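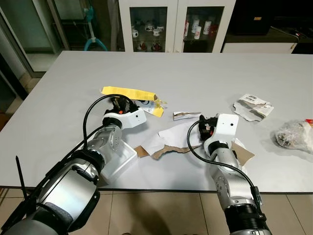
Sorting packaging after a big unpacking session – what goes where?

I love a good clear-out, and this week I finally opened all the parcels that had piled up from my Dernance order. Now I want to sort the leftovers properly! The cardboard is easy, but I'm stuck on the rest: torn white paper, a label with a barcode on it, a white foam tray and a crinkled clear plastic bag. Lirngate has paper and plastic bins but the lids say very little. Can the label go in with the paper? And does anyone take foam?
posted by tapeandtwine, Fri 15 May

paperround60
Great project! Plain paper and cardboard go together here, even in small torn bits. I put mine in a paper sack so they don't blow down the street. Labels are trickier – the sticky backing is a nuisance, so I peel them off and trash them. Same for anything with a shiny plastic coating.

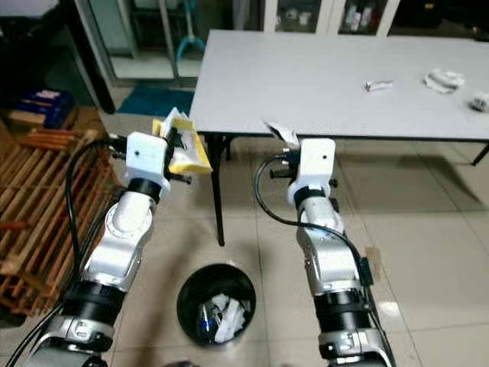 For mixed wrappers, pull the layers apart if they come away easily. If paper and plastic are stuck fast, put the whole thing in the trash. My table is clear in 5 minutes now and I really enjoy it!

dernbank
foam = trash in Lirngate. Whitcombe drop-off used to take it, call first

mossy_173
Clean, dry bags and film can go to the Whitcombe drop-off too, in the bin by the gate. Save up a bagful so it's worth the drive. And do keep a good box or two – I mailed all my July birthday gifts in old ones and they looked lovely with a bit of ribbon!

Related
Getting tape off cardboard
Storing flat boxes in a small closet
Dasach bins: which size?

Home | Topics | Ask | Sign in
Contact us | Back to top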